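Week 2 handout — Arranging with artificial stems
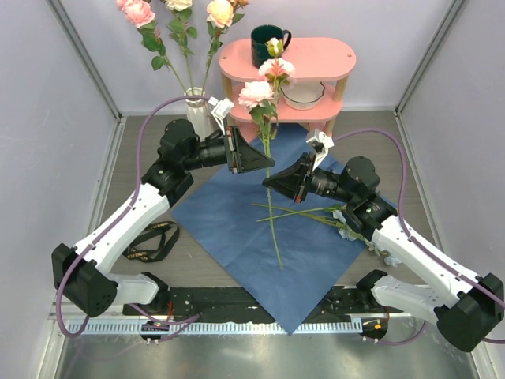 *Long-stemmed rose with two pink blooms and a bud over the blue cloth; bouquet in the white vase behind.*

Welcome back, everyone, and thank you for being so patient last time while we sorted out the wire cutters. This week we finally get to put flowers into a vase, and I know some of you have been itching to do it since February. Please read this through before you come, even if you only skim it over coffee, as we go rather quickly once the stems are out.

## The cloth

I'm a great believer in working on a cloth. Artificial stems roll, and small leaves have a way of disappearing into wood grain — lay down something plain and you will see everything you own. A solid blue is lovely under pinks and creams. Set it on the diagonal if you like, so that a long stem can lie corner to corner with its head well supported. Any old napkin or remnant will do, so long as it's free of pattern.

## Waking up the stem

Stems that come flat in a box (the Himano ones especially) need a little coaxing. Hold the stem upright over the cloth and look at it from the side before you bend anything. Where does the heaviest bloom want to go? Open the petals from the outside in with your thumb, and leave the buds alone. A tight green bud next to two open blooms gives you three ages of flower on one stem, and you'd be surprised how many people fluff the bud open and then wonder why the whole thing looks stiff.

Bend in small amounts, low down first. If you make a sharp kink, warm it in your hands and ease it back.

## Choosing your companions

For this exercise you need:

- one long-stemmed rose in pink, with a bud
- one stem in a cool color, such as a pale blue-white
- a small bouquet of roses in pink and cream, with plenty of leaf
- a white vase, narrow enough at the neck to hold things up

The cool stem is there to be argued with. Lay it on the cloth beside the pink and live with it for a minute. Some of you will want it at the back where it reads as shade, some will want it low at the front, and a few of you will put it back in the box, and that's quite all right too. Last term's group split right down the middle over it!

## Filling the vase

Put the leaves in first and let them climb a little higher than feels polite. Then the open heads, turned slightly away from each other. The long stem goes in last. Measure it against the outside of the vase before you cut, and then cut less than you meant to. Wodinside stems have a thick core, so use the proper cutters and please spare the kitchen scissors.

## What stands beside it

We'll spend the last part of the class on surroundings, a subject I could happily talk about all evening. A vase by itself on a table can look as if it's waiting for a bus. A little tiered shelf is a great help, and the pink one with the oval top and wooden legs does nicely next to pink roses. Keep what goes on it simple: a dark green mug up top picks up the leaves, and a white bowl with a wavy rim below echoes the vase and has something of the petal about it.

Try swapping the two, mug below and bowl above, and write down which you prefer.

## For next time

Bring your own vase, any color, and one object from home that you think can't possibly go with roses. The Holmgren reading is in the folder — only the pages on proportion, please, the rest can wait. If you're short of stems, Kendico sells singles as well as bunches.

The room is open half an hour early for anyone who'd like to finish their vase from this week.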